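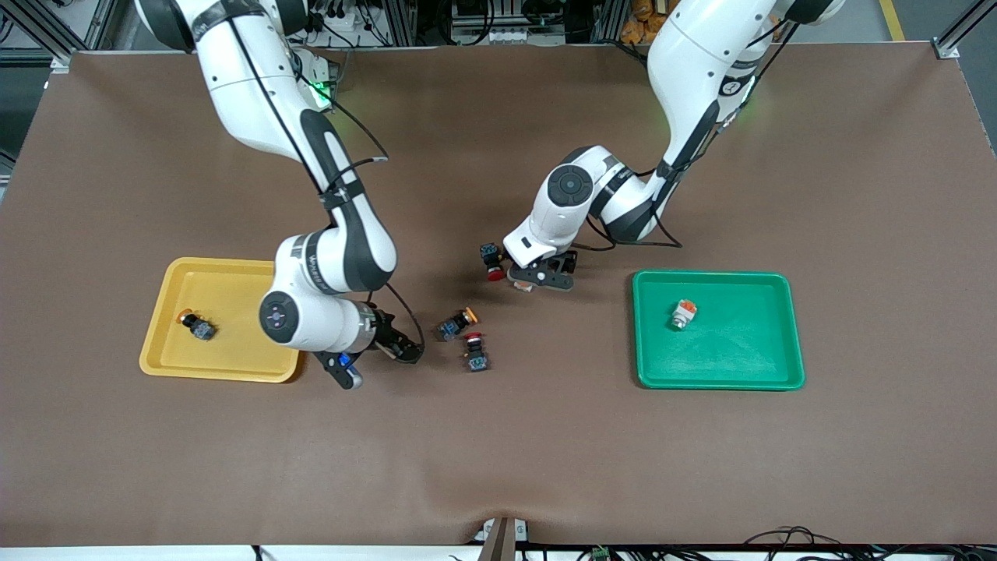

Tape vs. glue on a poly perimeter: notes after 9 weeks

I wear a men's system with a thin poly edge and a mono top, base size 8x10, medium-light density. Until June I bonded it with liquid adhesive only. I have now run tape on the same base for nine weeks and kept notes, mostly so I stop guessing at the supply order.

Base and hair. The unit is a Cokstead stock piece, color 2, one-inch poly on the sides and back and a narrow lace strip in front. It is my second one from them. The first lasted 51 weeks before the knots at the crown let go. I asked Jarlath Ó Dálaigh, who cut both of them in, whether tape would shorten that. His answer was that removal does the damage, and that I pull too early.

Glue. I was using Plastov in thin coats on the poly, one coat on the scalp, tacky before contact. The hold was good at the temples and poor at the nape, where the collar rubs. Cleanup was the bad part. Residue builds up in the corner where poly meets mono, and solvent left there too long clouds the poly. I never got that corner fully clean on the first unit.

Tape. Pirach makes contour strips in two curves. I use the shallow one on the sides and cut straight roll tape for the back. Leave a gap the width of a pencil line between strips. Overlaps make a ridge that shows when the hair is combed flat. The front lace still gets glue, one thin coat, because tape shines through lace under office lighting and I have not found a dull one that holds.

Removal. Spray the edge, lift the hair, wait. I set the kitchen timer now. When the tape is ready it slides off the poly in one piece, and if it stretches, it is not ready. Wash the base inside out, rinse from the mono side, and dry it on the block overnight.

Shedding. Slightly less than with glue over the same period, going by the drain screen. I would not call that a measurement.

Still open: the nape. Tape holds there until the afternoon in warm weather and then the left corner lifts. Breathnach sells a scalp protector that is supposed to go under tape, and I have a bottle on order. If it does nothing I will go back to glue for the last inch on each side and leave the rest taped.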